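Aqeel Ghauri has kept a shop in Clirnwood for 20 years, and in this time he changed almost everything in it except the bell on the door. I met him on 15 May 2019, before he opened. He was sitting on a crate with his tea and a list of orders.
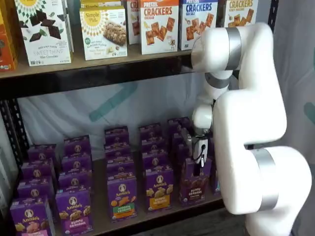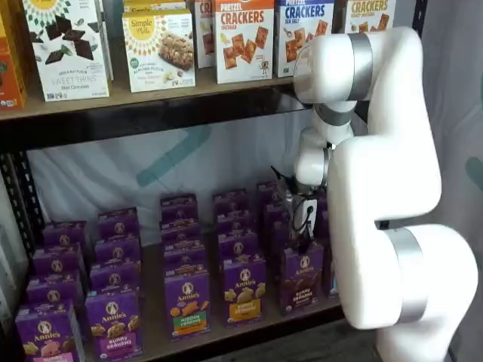
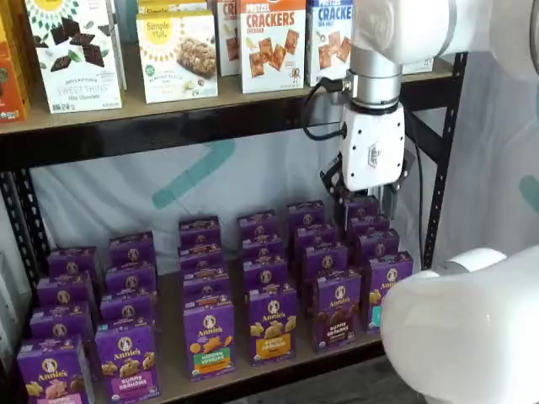 Boxed snacks on two levels of metal shelving.

I wanted to know how a small grocer decides what to sell, when the supermarket in Bainbridge is only one bus stop away. He laughed at the word "decides".

"My customers decide. I only pay the invoice," he said. "When I started, people asked me for bread, milk, rice and cigarettes. Now a boy of twelve asks me if the biscuit has palm oil."

He stopped selling cigarettes in his second year, against the advice of his brother. The space went to dried fruit, which did badly, and later to cereal bars, which did well. I asked if he was sorry about the dried fruit. "I ate most of it," he said. "My wife is still angry about the figs."

In April he made a small survey. He left paper slips beside the till and asked people to write one thing they could not find in the shop. He received 86 slips. Many of them asked for fresh herbs, and one asked for a husband.

The herbs arrived the week after, from a grower called Clotby, and they are sold by Thursday. The rent is more difficult. It is now 2,108 pounds each month, and he told me this number slowly, as if it was the name of a bad relative.

Does he think of leaving? He looked at the list for some time before he answered. "My daughter wants me to write the shop's accounts on the computer. If I learn this, I stay. If I don't learn it, I also stay, but she will shout."

At seven the first customer came in for coriander, and he went to serve her.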